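How to Change the Batteries in a Remote and Keep the Used Ones Out of the Way
Joni Halonen, September 2021

A remote that only responds from 2 feet away usually needs batteries before it needs anything else. The job takes five minutes if you have fresh cells in the house.

What you need
Fresh batteries of the size marked inside the compartment
A small plastic food container with a lid
A dry cloth

Clear a spot on a table and lay the remote face down. Press the tab or ridge on the battery cover and slide it off. Put the cover right beside the remote – they're easy to knock onto the floor.

Lift each battery out from the spring end. If one is stuck, push it toward the spring with a fingertip and tip it up. Don't use a knife.
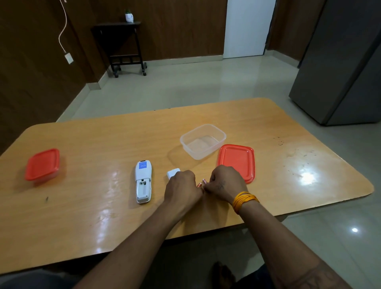
Look at both ends of each battery before you decide what to do with it. White crust or a sticky film means it has leaked. Put on gloves, bag the battery, and clean the contacts with a cotton swab dipped in white vinegar. Let them dry fully.

Put used batteries in the container and snap the lid on. Tape over the ends of any 9-volt or lithium cells first. I keep a second container for new ones, and I write USED or NEW on the lids in marker. Old and new look the same once they're out of the package.

Now put in the fresh pair. The flat end goes against the spring in most remotes, but check the plus and minus signs. Replace both at the same time and don't mix brands.

Slide the cover back until it clicks, then try the power button. If nothing happens, take the batteries out, hold down any button for 5 seconds, and put them back in.

When the used container fills up, take it to a battery drop-off. Ours goes in December, with the old light bulbs.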